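Bostden Opens Cable and Charger Collection Points in May

Residents may drop off unwanted cords at any branch library

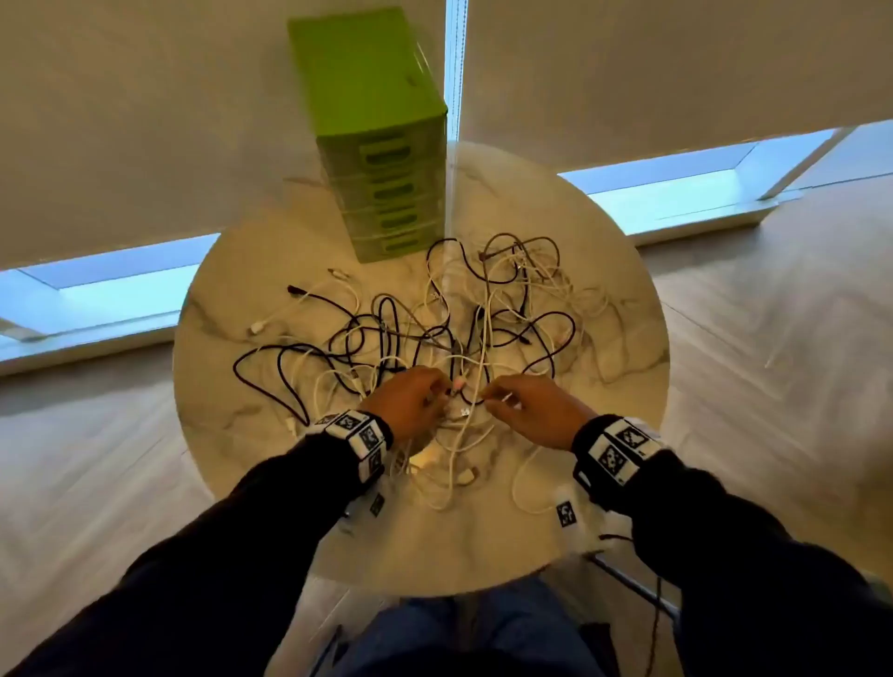

BOSTDEN – The City of Bostden will accept used charging cables, power adapters and small electronics at its eight branch libraries beginning in May. The service is free to city residents and will be operated under a two-year agreement with Ondov Recycling.

Residents may bring up to 28 pounds of material per visit. Loose batteries, light bulbs and televisions will not be accepted at the libraries and should be taken to the Veloso Road transfer station, which is open until 8 p.m. on Wednesday.

Collected items will be sorted at the Ondov facility in Clunano. Working cables will be offered to local schools, and the remainder will be processed for copper and plastic recovery.

Businesses should continue to use the city's commercial pickup service.

Related releases
Veloso Road Transfer Station Extends Evening Hours
Spring Yard Waste Schedule Announced

Contact: Bostden Public Works, Media Office | © City of Bostden | Back to top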